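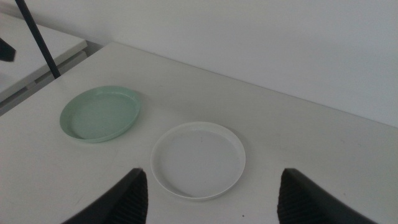
A reader in Vullport wrote in January to ask whether a secondhand overcoat can be made to fit like a new one, and whether it's true that the shoulders have to be right or you should leave it on the rack. Yes, mostly, and yes, completely. The rest of this page is detail.

How to Buy a Used Wool Overcoat and Make It Look Like Yours

My own coat is a navy Skadon that was made sometime before 2000, going by the phone number on the label. It cost me $81 and then it cost me a good deal more, as bargains do. I wore it for one whole winter with the sleeves down to my knuckles and believed I looked French. I looked like somebody's nephew at a funeral.

What to check before you pay

Try it on over the thickest thing you plan to wear under it. For most people that's a suit jacket or a heavy sweater. Trying on an overcoat over a T-shirt in a warm store is how closets fill up.

Shoulders first. The seam should sit at the edge of your shoulder or a touch past it. If it hangs down your arm, put the coat back. A tailor can rebuild a shoulder, in the same sense that a contractor can move your staircase, and the bill will feel similar.

Now button it. The front should close without pulling into an X at the waist. Check inside for spare cloth along the center back seam and the side seams; older coats often have plenty, newer ones usually have almost none. Without it there's nothing to let out, and you're hoping to lose weight by Thanksgiving.

Hold it up to a bright window and look through the back and under the arms. Pinpricks of light are moth holes. One or two can be rewoven. A constellation can't, or can't at a price anyone would pay twice.

Then smell it. Perfume and dust will air out. Mothballs take weeks. Cigarette smoke in the canvas of the chest may be there for the life of the garment, and I'd walk away unless you smoke, in which case you probably won't notice and may carry on.

Cleaning it

Do this before it goes anywhere near your other wool. Seal the coat in a large plastic bag and leave it in a chest freezer for two weeks. If you don't have a chest freezer, take it straight from the store to the dry cleaner and skip to the next part.

After the freezer, let the coat come back to room temperature in its bag so it doesn't gather damp. Hang it on a wide wooden hanger by an open window, out of the sun, for a day or two. Then brush it. You want a proper clothes brush with natural bristles. Start with short strokes up against the nap, to lift the dirt, and finish with long ones down. Do the underside of the collar, which will be worse than you expected. Turn the pockets out too. Mine held a parking stub and half a throat lozenge.

For a shiny patch at the cuff or seat, lay a damp cotton cloth over it, hover a steam iron just above, and brush while the wool is still warm. It won't vanish, but it will stop catching the light on the train.

Fixing the fit

Here are the alterations worth paying for, cheapest first.

Move the buttons. People forget this one. Shifting them over half an inch can tidy a coat that's slightly roomy, and you can do it yourself in an evening with buttonhole thread. Sew each one with a shank, wrapping the thread several times underneath, or the cloth will bunch when you fasten it.

Shorten the sleeves. They should cover your shirt cuff and your jacket cuff and stop around the base of the thumb. If there are working buttonholes at the cuff, ask about it first. Shortening from the bottom may land you with buttons in a silly place, and shortening from the shoulder costs more.
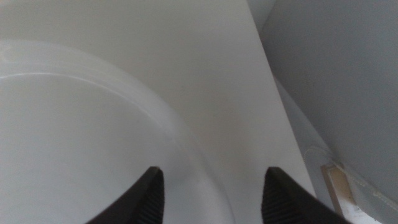

Take in the waist last, and by less than you think. An overcoat that's snug through the middle looks terrific on a hanger and ridiculous on the stairs. Ask for a modest nip at the side seams, then sit down in it while it's still pinned. If the tailor looks surprised that you want to sit down, find another tailor.

Leave the length alone unless it's truly past saving. Below the knee is warm, and it will be fashionable again the minute you cut it off.

Swapping the buttons

Replacing tired plastic buttons with horn does more for a coat than any other small change. I use the Essien ones in dark brown, mainly because the first set I bought has stayed put. Measure the old button across before you order, and order a spare. Match the thickness as well – a fat button in a thin buttonhole will fray it by spring.

Keep the old set in an envelope. You'll never want them again, but the next owner may care about such things, and by then you'll be the one with the funny phone number on your label.

What to spend

My rule is that alterations shouldn't cost more than twice the coat, unless the coat was very cheap, and then I ignore the rule. At Prolesine, where I have my sleeves done, moving a row of buttons is $17. If the total starts creeping toward $500, stop and go look at new coats. They come in your size already, with nobody's lozenge in the pocket.

Keeping it going

Brush it after every few wearings. Give it a day off between outings if you can. When it gets rained on, shake it, hang it up well away from the radiator, and let it dry in its own time, even if you're late. Dry clean once a year at most, at the end of the season, and empty the pockets first.

For summer, put it in a breathable cotton bag with cedar blocks. Sand the blocks lightly when the smell fades. The thin plastic bag from the cleaner is for the ride home only.

Filed under: Menswear / Outerwear / Care & Alterations

Last updated: 13/03/2023

Contact us | Copyright, all rights reserved | Back to top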